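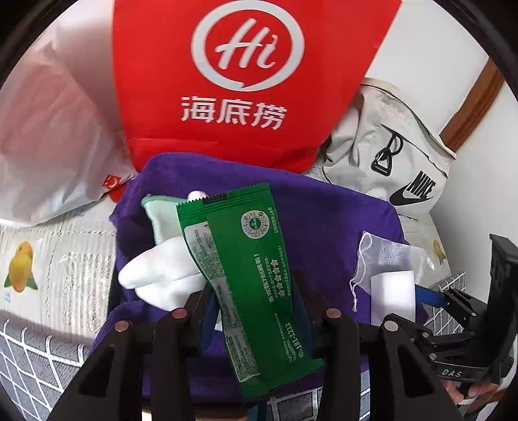 Ayten Polat wrote back before breakfast: weigh the textiles first, because the bags will take whatever space is left over and the towels won't. She is right on the order of operations. I had been planning to start with the bags.

8 December 2023

Work on the soft pile against the wall, the one with the wooden trim. Everything in it is fabric, film or food packaging. Hard items went into the Planwood boxes in March and are not part of this job.

Sorting rule, copied from the kitchen list: textiles, bags, consumables, unknown. Unknown gets decided the same day or it goes out.

Purple towel. Largest piece in the pile and the one everything else had settled on. Mass 709 g on the kitchen scale, folded, with the bowl tared out. Folded in thirds lengthwise and then in half twice, it fits the Kesmont drawer with the lid of the drawer insert removed. With the insert lid on it does not fit. I tried it both ways. The pile on the fabric is long enough that it sheds, so it gets washed alone. Low spin. Line, no dryer.

Pale mint cloth with the scalloped edge. 334 g less than I had guessed from the bulk of it, so my guess was poor. The edge does not lie flat when folded inward. Fold with the scallops outward and put it on top of the stack.

White plush thing. Puffy, rounded, could pass for a glove at first glance. Filed under textiles for now. Surface wash only until I find a label. If there is no label, cold water in a net bag and a long dry on the rack, turned twice.

Bags. The red Haidilao one holds its shape and can stand on the shelf, so it becomes the container for the other bags. The light gray Nike bag has a strap with a black metal buckle clip. Straps tangle, so the buckle gets closed and the strap is wound around the folded body before it goes in. The translucent plastic bag is thin film and will be used once more, as a liner for the bathroom bin, and then discarded. I considered keeping it for wet shoes. The Khoury pouch already does that.

Consumables. One snack in a green wrapper with serrated ends. Moved to the kitchen, second shelf, front row, where the older stock goes. I did not read the small panel closely. Ayten will want the ingredients before she eats any of it, and she can read Chinese better than I can, so that is her task.

Shelf loading. The Lumanum shelf above the door is on 4 brackets. I have written the limit on masking tape on the underside so that I stop looking it up. Towels go over the brackets, bags between them. The left end of the shelf still has a slight twist. A washer behind the lower screw would correct it. Not done today.

Washing: first load is the towel alone, 500 ml of white vinegar in the rinse, no softener. Softener has been the reason for the poor absorbency on the bath towels, as far as I can tell. I changed two things at once last time (softener and temperature), so the result is not clean. This time only the softener changes. Second load is the mint cloth with the dishcloths.

Ayten's second message came at lunch. She objects to thirds on the towel and wants it rolled. Rolled, the diameter is greater than the drawer depth with the insert in place. I sent her the two measurements. She replied that the insert could go. It could, but then the small cloths slide to the back every time the drawer closes, and I end up on my knees with a flashlight. Left as folded. We can revisit it when she is here.

Remaining: skirting behind the pile needs vacuuming with the narrow nozzle, then a damp cloth along the brown trim. Wipe with the grain. Check the wall for marks at the height where the gray bag leaned. If there are any, eraser sponge first, paint only if that fails. The leftover white is in the hall cupboard and I have not opened it since March, so it will need stirring and a test patch.

Machine has another eighteen minutes on the first load. Will hang the towel over two rungs of the rack, with a gap, and start the dishcloths after that.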